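Soltville Automation Evening: speaker notes, "The Card Job"

Wait for the latecomers. Then start with the fault log.

The job was card handling for Mapplebeck. Open the holder, deal with the cards, go home by six. We ran 164 cycles in February and logged 94 clean. I was told this was promising by people who had left the room before cycle two.
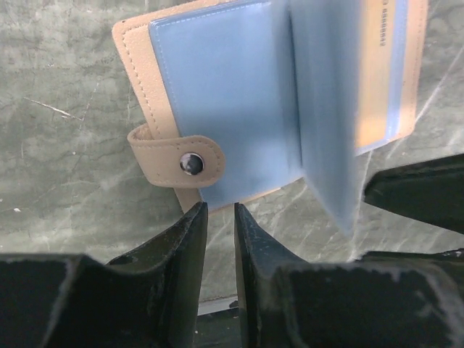 Photo: Gronix wrist camera

Point one: soft things move. Leather pages flop when they feel like it, and our controller believed every page was a rigid plate. It also believed the fingers were as sharp as the day they were fitted. Pause for laugh. If no laugh, move on.

Point two, the actual fault. The grip sensor reported "closed" for one card, for two cards and for thin air. The Borier controller took "closed" as good news and carried on at 70 percent speed.
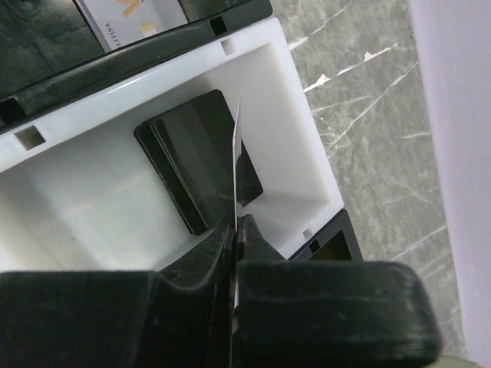 We now check jaw width before every lift. A double pick stops the arm, and so does an empty one. The stop needs a human to clear it, from outside the guard. I cleared the first from inside. Tell that story only if there's time.

Questions. Someone will ask about suction.

Comments (2)
gluepot: We had the same "closed" bug. Ours ran all weekend.
marl_k: So what about suction?

Recent talks
Conveyors That Lie
Reading a Fault Log Without Crying

We use cookies to remember your settings. Accept / Manage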